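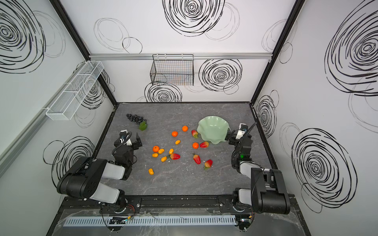

3 Everyday names for printed patterns

3.1 Material

The trade has its own terms for the patterns printed on wall panels, worktops and other flat goods for the home. Most buyers do not know them. A buyer who comes into a shop wanting something seen in a friend's kitchen has to describe it, and the person at the counter has to turn the description into an entry in a catalogue. This section deals with the words used in that exchange.

The talk was recorded in Erkadcombe in two shops, both of which sell wall coverings and worktops from the same building stock trade counters. The larger is Shehata, a family business that also cuts worktops to order. The smaller sells mainly wall panels and end-of-line rolls. Recording was done by the second author (Fahmy) at the counter, with a notice on display, and was stopped if a customer asked. The customers were later sent a short written form on which they could name patterns in their own words, and 11 of them agreed to a longer interview at home. The interviews took place in August, mostly in the evening, and were carried out by Hajji.

We also had the use of printed catalogues from two suppliers, Drilska (worktops) and Wulora (wall panels and papers). The Wulora catalogues run without a gap from 2000 onwards. The Drilska set is patchy, with several early issues missing, and we draw on it only where the wording of an entry matters and can be checked against the shop's own order book.

3.2 Names taken from a material

The largest group of names borrows the name of a stuff that the pattern resembles: marble, slate, oak, linen, cork. In the catalogues these words are nearly always followed by something else, such as "effect" or "look". In speech the second word is dropped. A customer asks for "the marble", the assistant answers "the marble's on order", and neither is talking about stone. Shehata does sell a small amount of stone, and there the assistants say "real marble" or "proper marble". The plain word has gone to the printed version, and the thing it was taken from now needs the extra label. The same has happened with "oak" but not, in our recordings, with "slate", for which both kinds get the short form and the muddle has to be sorted out later in the talk.

What counts as marble is fairly loose. Colour plays little part. Customers used the word for white, green, black and brown surfaces, and one used it for a pink one that the catalogue listed as granite. The deciding feature seems to be the vein. If a surface has thin lines, lighter or darker than the ground, which wander and sometimes fork, people call it marble. If it has specks and no lines they say granite, or "speckled", or "the one like a pavement". Where both are present the vein wins. In the written forms we found no case of a veined surface being called granite, although several speckled ones were called marble by people who had not handled a sample.

Veins are also what people talk about when they say whether they like a surface. The usual complaints are that the veins are too strong, or that they repeat. Repeats matter more on a long worktop than on a short one, and two customers had gone over a sheet in the shop trying to find where the print began again. One of them, asked later what she had bought, gave neither the name nor the colour and said only "the one where you can't see the join".

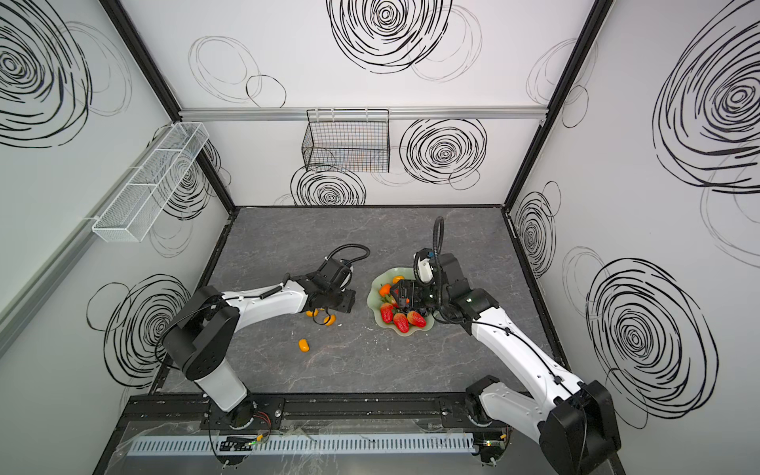 Names taken from a way of making a mark form the second group. They include scribble, doodle, splash, scratch and brushstroke, and they behave differently from the names of materials, as they describe what a hand might have done and leave the result open. A person who says "marble" has a picture in mind that the assistant mostly shares. A person who says "scribble" may mean crossed lines, loops, or something close to handwriting. Figure 3 brings the two groups together: the tabletop is grey with a marble pattern, while the white walls carry loose spirals and circles in black that look hand-drawn. For the tabletop nearly all the answers were "marble" or "grey marble". For the walls the answers were spread over a good many words, with "scribble", "squiggle" and "swirl" the commonest. A few people left the space for the walls blank and filled in the one for the table, though the walls have the bolder pattern of the two.

The blanks were taken up in the home interviews. The reason given was usually that the person could think of a word but did not believe it was the right one. One man said that "scribble" sounded rude, as if he were saying the work was bad. Another had written "circles" and crossed it out on the grounds that a circle ought to close. This worry about the correct term did not come up for materials. People said "marble" of a printed sheet without any sign that they felt it to be loose or wrong.

3.3 Spiral, swirl, squiggle

The words for curved marks need a closer look, as they overlap and are not used at random. Our speakers keep "spiral" for a line that goes round more than once and gets wider or narrower as it goes. It is the most exact of the three and the least used. Some speakers avoid it altogether and say "like a snail" or "like a spring". Both comparisons were also made with the finger, drawn on the counter or in the air, and the assistants responded to the gesture at least as often as to the word.

"Swirl" is wider. It covers spirals, but also curved shapes that do not complete a turn, and it is often used for marble. Several customers spoke of "swirly marble", by which they meant veins that bend back on themselves. It is a word of approval in our material. We have no recorded case of a customer turning down a pattern and calling it a swirl in the same breath.

"Squiggle" is used for thin lines. It is rarely used for a mark drawn with a thick brush, whatever its shape, and it carries a sense of smallness that some customers played on, as when one asked for "big squiggles, if there's such a thing". It is also the word most often used of a child's drawing. Parents of young children used it more freely than other speakers, and in the home interviews they moved between talk of wallpaper and talk of what had been done to the wallpaper with a crayon.

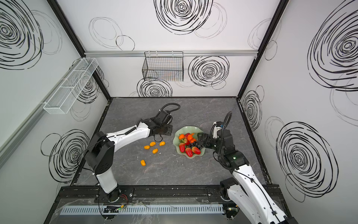 The catalogues do not use "squiggle" at all. Wulora lists patterns of this kind under "freehand", a term that none of the customers used and that the assistants at the smaller shop had stopped using with the public. One assistant there explained that people took it to mean that the panels were painted one at a time, and were put out when told that they were printed. She now says "the scribbly ones" and points. At Shehata the term is still written on the shelf edge, and the recordings include three separate exchanges in which a customer reads it out and asks what it means.

There has been some change in the catalogues themselves. The earliest Wulora issues give each pattern a number and a colour and nothing more. Names come in later, first for the florals and then for the rest, and the freehand group is among the last to be named. When names do appear they tend to be place names or women's first names, which tell the buyer nothing about the pattern but are easy to say over the telephone. The number is kept alongside. In the order book at Shehata the number is what gets written down, often with the customer's own word next to it in brackets, and these bracketed words have been a useful check on the recordings.

3.4 Pattern and ground

English speakers asked to name a pattern normally name the marks and take the ground for granted. "Black swirls" is enough; "black swirls on white" is said only when there is a choice of grounds on the shelf. Marble is again the exception. With a marble pattern the colour given is that of the ground, and the veins are left out unless they are the point at issue. "Grey marble" is a grey surface with veins of some other shade. 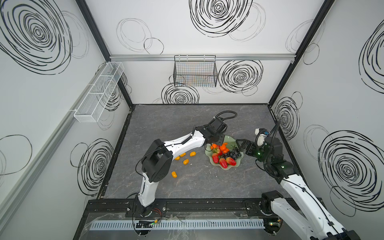 This difference caused real trouble at the counter. A customer who wanted "the black one" from a page showing both kinds of pattern could mean black marks on a pale ground or a black ground with pale veins. The assistants knew of the problem and had ways round it. The commonest was to ask which part of the kitchen it was for, as wall panels sold in Erkadcombe are mainly pale and worktops mainly dark, and the answer usually settled the matter. Where it did not, the assistant fetched a sample.

Samples bring a difficulty of their own. A piece small enough to keep at the counter may show a single vein, or part of one loop, and customers then name what is in front of them. Patterns described from a whole sheet as "swirls" were described from a sample as "lines" or "curves". Hajji repeated this in the interviews with offcuts supplied by Shehata and found the same shift. It was weaker for marble, where one vein on a plain ground was enough for most people to give the usual name, and stronger for the freehand patterns, where the name hardly ever survived the move to a smaller piece.

Customers who had seen the pattern in use, on a wall or a worktop in someone's house, kept the name they had come in with whatever size of sample they were shown. They were also more likely to reject the sample as the wrong pattern when it was in fact the right one. The order book has several such cases, with the first number struck through and then written in again underneath.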